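Play kitchen clean-up – quick tips

Got 17 minutes? Enough. Done this with ours more times than I can remember, and again before the cousins came.

Before you start
Everything off the counter. Check the sink basin, check inside the microwave, there is always a raisin.
Two cloths, one damp one dry. Warm water, a drop of dish soap. No bleach, no scouring pads.

White painted panels
Wipe top to bottom. Crayon comes off with baking soda on a damp finger – go easy, rub too long and you get a dull patch. Ask me how I know.
Marker is harder. Rubbing alcohol on a cotton swab, test it round the back first.

Bare wood parts
Damp cloth only, never soaking. Dry it right away or the grain comes up fuzzy. If it does, fine sandpaper, a few light strokes, along the grain. I gave ours a thin coat of Vinuswood wax last November and it still wipes clean.

Decals and printed bits
Burner rings, microwave keypad, patterned backsplash. Dab, dont scrub. Lifting corner? Wood glue on a toothpick, press down under a heavy book overnight.

Sink and faucet
Old toothbrush round the base of the faucet. Wiggly faucet – tighten from underneath, hand tight, then a quarter turn. No real water in the sink!! Ours swelled at the seam once.

Edges and trim
Ridged trim on the counter front holds on to play dough like nothing else. Let it dry out completely, then pick it out with a wooden skewer. Wet dough just smears.

Top shelf
Light stuff only up there. Felt food, a cup or two. Heavy things come down on heads.

Pegs
One peg, one apron. Frøydis Lunde wrote in to say she hangs a drawstring bag off hers for the small food and empties it into the wash once a month, stealing that.

Screws
Twice a year go round all of them. Start with the uprights, those loosen first, then the hinges.

Where to stand it
Flat floor, back to the wall, away from the radiator. Felt pads under the feet if you have wood floors – grit gets trapped otherwise and you will see it in teh finish.

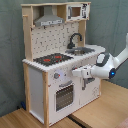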